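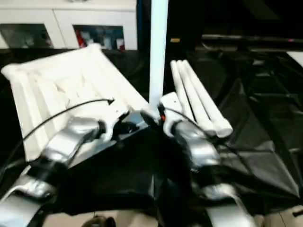
4.2 Sincronización de los dos brazos

El planificador de Brolholm, que heredamos de la promoción anterior junto con 23 avisos de compilación, resuelve cada brazo por separado y confía en la buena voluntad del otro. Con objetos pequeños se lo perdonábamos. Con un poste blanco vertical entre las dos pinzas, ya no: cada brazo lo trataba como obstáculo propio y proponía rodearlo por donde estaba el compañero. Además, el plástico negro arrugado llena de brillos la nube de puntos, y el filtro veía relieve con gran imaginación.

Reescribimos el módulo con una cola común de trayectorias y un límite de 2000 iteraciones por consulta. En simulación, el peor caso se quedó en 1647. En el equipo real todavía no hemos reunido valor para publicar la cifra.

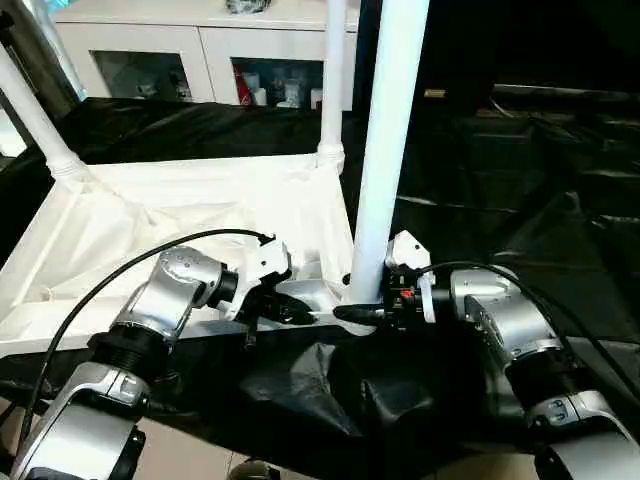
Figura 3. Las dos pinzas ante el borde delantero de la estructura blanca con tela.

La tela sigue sin modelo propio: para el detector es un sólido de forma caprichosa. Queda pendiente para enero, igual que los avisos de compilación.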